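Packing day at Buvholm: our visit to the open house
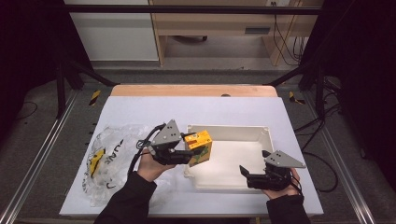
Dundero Home Packers Club

What a great afternoon! Buvholm opened its doors in May and 64 of us turned up, a few more than they had cups for. We went round in groups of 4, which meant plenty of time at each table.

My favorite was small goods packing. It's such a plain setup – a pale sheet over the tabletop, a shallow white plastic tray in the middle, and the goods off to one side. The little yellow and orange box was held just over the near-left corner of the tray, with a clear bag lying crumpled on the left, and I could have stayed there till closing.

They told us the site sends out 2,160 trays in a good week. I asked far too many questions about tray depth (shallow wins for small boxes, they say, and I'm now a convert). The sheet gets changed at 2 p.m., and I've already bought one for my own bench at home.

Coffee after was strong and the cinnamon buns were huge. If they run it again next spring, go – and wear comfortable shoes, the hall is longer than it looks.

Recent visits
Coşkun paper bag works
A morning at the Wurum box fair
Dundero spring swap table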